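Jarrón Pruvost de vidrio tallado, con tulipanes negros y vara de flores rosas

Ref. 563. Se vende en conjunto o por piezas sueltas.

Llevaba desde septiembre queriendo meter este jarrón en la tienda y por fin lo tengo, así que me vais a perdonar el entusiasmo. El Pruvost es de esos floreros que parecen heredados: cuerpo ancho y cilíndrico, dibujo de rombos en relieve por todo el vidrio, hombros redondeados y un cuello cortito que se abre un poco en el borde. Con dos tulipanes ya luce, de verdad, no hace falta más (aunque yo siempre acabo añadiendo algo, claro).
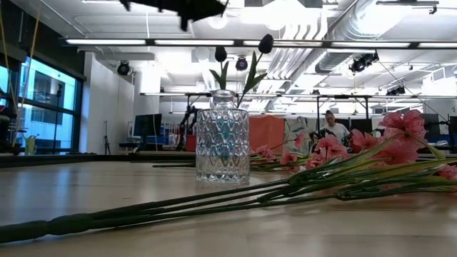 El Pruvost con los dos tulipanes negros y las flores rosas sobre la mesa.

Vamos con las flores, que es por lo que más me escribís. Los tulipanes son artificiales, muy oscuros, casi negros, y las hojas verdes y puntiagudas les dan mucha vida. Yo los pongo siempre a distinta altura, uno bajito casi encima del cuello y el otro más alto y un poco echado hacia un lado, porque los dos iguales me recuerdan a la recepción de un hotel. El tallo se curva con los dedos, despacito y sin doblarlo en seco.

La vara rosa es de la serie Boredham y me tiene enamorada. El tono tira a coral, los pétalos son finos y rizados, y las hojas largas llevan unas vetas amarillentas que de cerca quedan preciosas. Eso sí, viene plegada en la caja y al sacarla parece un paraguas roto. Paciencia: se abren los tallos uno a uno empezando por los de fuera, se ahuecan los pétalos y se deja tranquila una noche.

Un aviso con las cantidades. El cuello del Pruvost es estrecho y la base común de la vara es gruesa, o sea que entera no la metáis a presión, por favor. Hay quien la deja tumbada delante, a modo de centro, y para una mesa larga me parece una idea estupenda. También podéis combinar los tulipanes con alguna ramita fina que tengáis por casa.
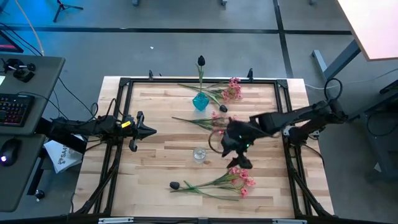 Sobre dónde colocarlo, a mí me gusta en madera clara, sin mantel ni tapete. El vidrio recoge mucho el color de lo que tiene cerca y sobre un tablero oscuro se apaga un poco, para mi gusto. En el recibidor pega muchísimo, y en una estantería también, siempre que dejéis aire por arriba para el tulipán alto.

Para limpiarlo, agua templada, una gota de jabón y un cepillo blando para los rombos, que es donde se queda el polvo. Al lavavajillas no va. Las flores se repasan con una brocha seca, y si la vara se ha aplastado, un poco de vapor desde lejos y a recolocar los pétalos con la mano.

Qué incluye el conjunto:
Jarrón Pruvost
2 tulipanes negros artificiales
Vara de flores rosas Boredham

El jarrón solo pesa alrededor de 200 gramos más que el modelo Steltley, el liso que muchos ya conocéis, y se nota al cogerlo. Si tenéis el Steltley, quedan muy bien juntos, con las rosas en uno y los negros en el otro.

Los envíos de jarrones salen en caja doble y las flores van aparte. La próxima tanda la preparo el sábado 18 de enero. Si queréis solo los tulipanes o solo la vara, ponedlo en las notas del pedido y os ajusto el precio antes de cobrar.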